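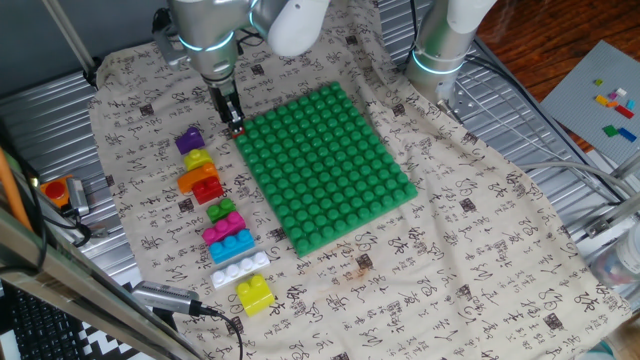 Green plate, calligraphy cloth, loose bricks down the left side.

Brick table, July

The Voretti set was sold to us as a cure for boredom. I doubted it when the box arrived and I still doubt it, but here are my notes on what's in the picture. The listing says 511 pieces. I have my doubts about that number too and I'm not going to sit down and check.

The green baseplate
Large, rectangular, studs all over. The Stendov catalog calls this color "meadow," which is generous. Set at a diagonal it takes up a lot more table than you'd think from the listing, and at 20 dollars for a sheet of studs I'd want it to do more than lie there.

The row on the left
Purple at the top, yellow at the bottom, no two neighbors the same color. The orange and red ones overlap. Supposedly laying your bricks out in a line before you build saves time. I've tried it on 4 builds and can't say I noticed.

The long white one
Four studs in a row. Every set comes with a few of these and every set's instructions want more of them than you can find. The light blue next to it has three studs, a size I have never once needed.

The small red piece
Held just over the edge of the green plate. Edge pieces are where cheap bricks let you down, in my experience. Plundari says theirs grip as well at the rim as in the middle. I'd like to see that after a year of use.

The gray plate on the floor
Its own little crowd of bricks in mixed colors, lime green and cyan among them. I think a wood floor is a bad place for bricks and I have the heel to prove it. The lime is the best color in the whole lot, I'll give them that much.

The cloth
Beige, printed with dark brown Chinese calligraphy and little square seal marks. Handsome, but small bricks on a busy print are a pain to spot. There's a faint brown stain below the plate. Cuadros sells a plain mat for 13 dollars and claims it wipes clean. They all claim that.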